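## Setting up the Plumell rugby tackle pad

1. Fill the base with 4 bags of sand — over 200 pounds in total.
2. Close both straps.
3. Push the pad by hand before the first tackle. It must not slide.

**Caution:** Only 2 players may hit the pad at the same time.
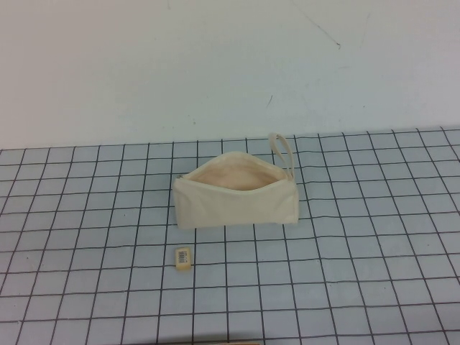
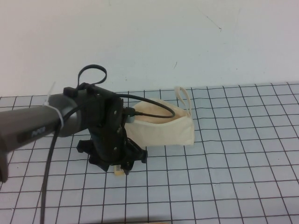 **Can I leave the pad on the field in the rain?**

Bring it inside after each training. Rain makes the foam heavy, and it dries very slowly.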